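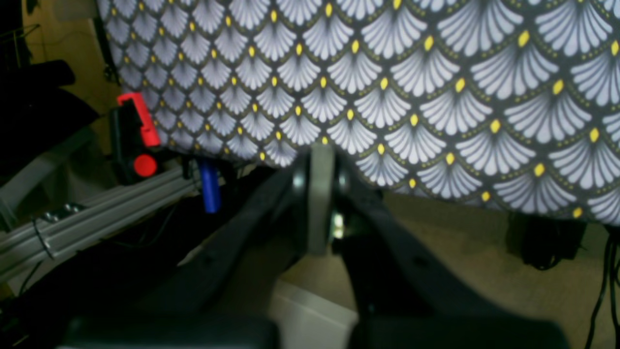
Scallop-patterned fabric in charcoal, pale gray and yellow.

Heating Oil: Ordering It, Storing It and Burning Less of It

24 November 2021

400 shares

Oil prices are up again and most of us on Zadurura Road have already had one delivery at a number we didn't like. You can't do much about the price. You can do something about when you buy, how much you burn, and how often you pay for a service call that could have been avoided.

Reading the tank

The float gauge on top of a basement tank is a rough tool. It's a plastic disk on a stick and it can hang up, especially on an older tank. Tap the housing before you read it. If the disk doesn't move when you tap, and hasn't moved in two weeks of cold weather, assume it's stuck and have it looked at.

Write the reading on a card taped near the tank, with the day next to it. After a month you'll know how fast the house uses oil in cold weather and how fast in mild weather. In my house the difference is better than double. I order when the gauge gets down to three eighths. At a quarter I start to worry, because a holiday weekend or a snowstorm can hold up the truck.

Don't run the tank dry. Besides the cold house, the line will probably have to be bled before the burner starts again, and most companies charge extra to come out at night. A low tank can also pull sludge from the bottom into the filter.

Ordering

Call more than one dealer. I get quotes from Pason and Nseir every time, and they are rarely the same. Ask each of them:

- the price per gallon for the amount you want, since small orders often cost more per gallon
- whether paying by check or cash lowers it
- the delivery day
- whether there is a fee on top, and what it's called

Last winter I burned 400 gallons. I took it in several fills and paid a different price each time. A neighbor signed up for a capped plan in the summer and did better than I did. The year before, I did better than he did. If you look at a plan, read whether the price is capped or fixed. A capped price can go down with the market. A fixed price stays where it is, and there is usually a charge to get out of it.

A budget plan spreads the payments over the year. It doesn't make the oil cheaper. Check in spring whether you have a credit and ask for it back if you're changing dealers.

Keep your delivery tickets. Compare the gallons on the ticket with the change on the gauge. They won't match exactly, but a big gap is worth a phone call.

Before the truck comes

Clear the path to the fill pipe. Cut back shrubs in the fall. In December put a stake beside the pipe so the driver can find it under snow. Make sure the cap turns by hand or with a wrench and isn't rusted on. Listen during the fill if you're home. The vent whistles as air leaves the tank, and the driver stops when the whistle stops. If you have taken out an old tank, the old fill pipe has to come out too. Oil has been pumped into basements through pipes that went nowhere.

The burner

Have it cleaned and tuned once a year, before the cold. The technician should change the nozzle and the oil filter and leave a tag with the efficiency reading. Look at last year's tag. A drop of several points means something is dirty or out of adjustment.

If the burner locks out, press the reset button one time. If it doesn't catch, call for service. Pressing it over and over fills the chamber with oil. 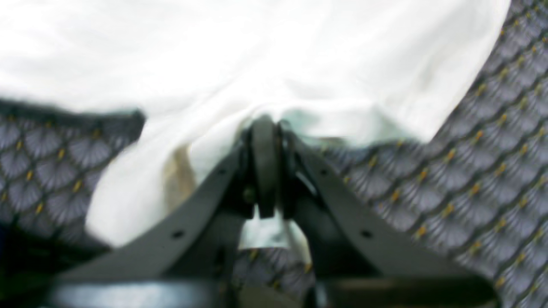 Maximiliano Cuesta wrote in to say that his bill dropped more from sealing the basement than from any deal he got on oil. His house is 3,000 square feet, and he went around the sill with foam and caulk, then put weatherstripping on the bulkhead door. He also thinks people should look at the hot water setting, which he found turned up far higher than his family needed.

I agree with him on the sill. Do it on a windy day and you can feel the leaks with the back of your hand. Leave the air supply to the burner alone, and don't foam near the flue. Keep a carbon monoxide alarm on every floor where people sleep and test it when you change the card on the tank.

Turning the thermostat down at night saves oil in most houses. Don't go so low that pipes on an outside wall can freeze. Bleed the radiators if they gurgle or stay cold at the top. Vacuum the fins on baseboard units and pull the couch away from them.

Spills and smell

A faint oil smell near the tank right after a delivery usually clears in a day with a window open. A smell that stays means a leak. Check the filter housing, the fittings and the underside of the tank with a dry paper towel. For drips on concrete, cover with plain clay cat litter, grind it in with your shoe, leave it overnight and sweep up. I use the Urnico litter from the feed store. Oily litter doesn't go in the regular trash here. Ask your town where to take it.

3 comments
400 likes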